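Lesereihe im November stellt christliche Spannungsliteratur vor

Die Gemeindebücherei Trutberg widmet ihre Lesereihe im November dem christlichen Spannungsroman. Den Auftakt bildet eine Lesung der Autorin Dorottya Szűcs aus ihrem neuen Buch »Kondulent«, das im Verlag Flerkley erschienen ist. Beginn ist um 19.30 Uhr im Lesesaal, der Einlass erfolgt ab 19 Uhr.
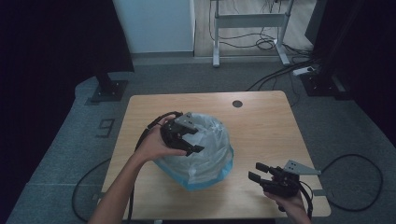 Fachbereich Literatur und Medien

Der Roman erzählt von einer Krankenhausseelsorgerin, die nach dem Tod eines Patienten auf Unstimmigkeiten in dessen Nachlass stößt. Die Ermittlungen führen sie in ihre Heimatgemeinde zurück und stellen ihr Vertrauen in langjährige Weggefährten auf die Probe. Das Buch umfasst 32 Kapitel und ist der zweite Band einer Reihe, kann jedoch ohne Kenntnis des Vorgängers gelesen werden.

Die Moderation übernimmt Nneka Okoro, Leiterin des Fachbereichs. »Glaubensfragen werden in diesem Genre oft sehr direkt verhandelt. Uns interessiert, wie die Autorin sie mit den Mitteln des Kriminalromans verbindet«, so Okoro. Im Anschluss an die Lesung besteht Gelegenheit zum Gespräch. Die Buchhandlung Kocsis richtet einen Büchertisch ein, an dem signierte Ausgaben erworben werden können.

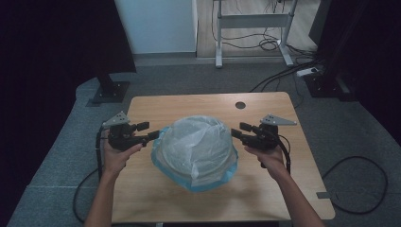

Weitere Veranstaltungen der Reihe

Die Literaturwissenschaftlerin Judit Szilágyi spricht in der zweiten Veranstaltung über Schuld und Vergebung im zeitgenössischen Thriller. Zum Abschluss stellt die Übersetzerin Duyên Phí neun Neuerscheinungen vor, die bislang nicht in deutscher Sprache vorliegen. Sämtliche besprochenen Titel werden in den Bestand der Bücherei aufgenommen, der im Bereich Spannung derzeit rund 1000 Bände zählt.

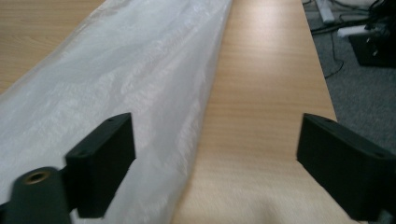
Anmeldung und Teilnahme

Für jede Veranstaltung stehen 50 Plätze zur Verfügung. Der Eintritt ist frei, eine vorherige Anmeldung ist erforderlich. Anmeldungen nimmt Viktória Kozma an der Ausleihtheke während der Öffnungszeiten entgegen. Nicht in Anspruch genommene Plätze werden zehn Minuten vor Beginn an Wartende vergeben. Der Lesesaal ist barrierefrei über den Eingang an der Hofseite zu erreichen.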